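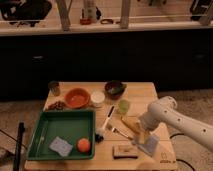 Eirlys Parri says the offside rule clicked for her the day she stopped watching the ball and started watching the defenders. Try it! It works for soccer fans of any age.

Picture the very moment a teammate kicks the ball to you. Are you in the other team's half? Are you closer to their goal line than both the ball and the second-last defender? (The goalkeeper usually counts as the last one.) Then you're in an offside position, and if you join in the play, up goes the flag!

Being level with that defender is fine. So is getting the ball straight from a throw-in, a goal kick or a corner – you can't be offside then, even if you're standing right by the goal!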